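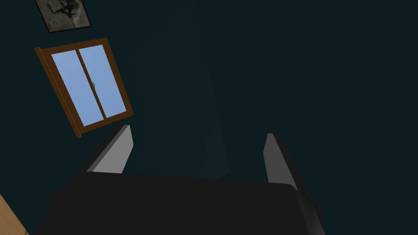 Die Spalte mit den Reifezeiten sei unbrauchbar, solange Pflückreife und Genussreife im selben Feld stünden, hieß es in einer Rückmeldung zur ersten Fassung; bei einem Lagerapfel lägen dazwischen Monate. Das stimmt. Seit Version 2 sind es getrennte Felder.

Start Daten Dokumentation Änderungen Kontakt

# Husix: Apfelsorten aus den Katalogen der Baumschule Harahap

Husix enthält 253 Sortenbeschreibungen aus 3 gedruckten Verkaufskatalogen der Baumschule Harahap in Zurkby. Erfasst sind nur Äpfel. Birnen und Quitten stehen in denselben Katalogen, wurden aber nicht übernommen.

Stand: 26. Apr. 2022

## Inhalt

Jede Zeile der Haupttabelle entspricht einem Katalogeintrag. Eine Sorte, die in mehreren Katalogen vorkommt, hat nur eine Zeile; abweichende Angaben stehen in `varianten.csv`. Bei 200 Einträgen ist der Text vollständig übertragen. Bei den übrigen fehlen Teile, meist am Seitenfuß, wo das Papier abgestoßen ist. Fehlstellen sind mit `[...]` markiert und wurden nicht ergänzt.

## Felder

- `id`: laufende Nummer, ohne Bedeutung
- `name_katalog`: Name in der Schreibweise des Drucks
- `name_norm`: vereinheitlichter Name, leer bei unsicherer Zuordnung
- `pflueckreife`: Monat oder Monatshälfte
- `genussreife`: Beginn und Ende, soweit angegeben
- `verwendung`: Tafel, Küche, Most, auch mehrfach
- `unterlage`: nur im jüngsten Katalog genannt
- `text`: Beschreibung im Wortlaut
- `seite`: Katalogkürzel und Seitenzahl

Alle Dateien sind UTF-8, Trennzeichen ist das Semikolon. Wer die Tabelle mit einer Tabellenkalkulation öffnet, sollte die Spalte `pflueckreife` als Text einlesen, sonst werden manche Einträge in Datumswerte umgewandelt.

## Erfassung

Die Seiten wurden gescannt, mit einer Texterkennung gelesen und danach von Hand korrigiert. Frakturseiten wurden direkt abgetippt, die Fehlerquote der Erkennung war dort zu hoch. Offensichtliche Druckfehler sind stehen geblieben. Die alte Schreibung mit „th“ (Thal, roth) wurde beibehalten, ebenso die Abkürzungen für Böden und Lagen; eine Auflösung steht in `abkuerzungen.txt`.

Die Angaben zur Reife beziehen sich auf Zurkby und auf die Lagerung im Erdkeller. „Haltbar bis Februar“ heißt also nicht, dass der Apfel in einem geheizten Haus so lange hält.

## Bekannte Mängel

Renetten sind uneinheitlich benannt. Der älteste Katalog führt unter „Graue Renette“ vermutlich mehrere Sorten, und die Beschreibung reicht zur Trennung nicht aus. `name_norm` ist dort leer.

Geschmacksangaben sind Verkaufstexte. Fast jede Sorte ist „edel“ oder „gewürzt“, und auf Schorf geht nur der jüngste Katalog ein. Für Aussagen über Anfälligkeit taugt der Datensatz nicht.

Die Preise sind noch nicht übertragen. Sie stehen in eigenen Listen am Ende der Kataloge, mit Nummern, die nicht immer zu den Beschreibungen passen.

## Nutzung

Gedacht für Sortenbestimmung, Gartengeschichte und Wortschatzuntersuchungen. Weitergabe und Bearbeitung sind mit Nennung der Quelle erlaubt. Korrekturen bitte mit `id` und Katalogseite einsenden, bei Lesefehlern genügt die richtige Zeile.

Verwandte Datensätze

Rinus: Birnen und Quitten in Gartenkalendern
Husix, Version 1 (nicht mehr gepflegt)
Abkürzungen in Baumschulkatalogen
Flurnamen der Obstwiesen bei Zurkby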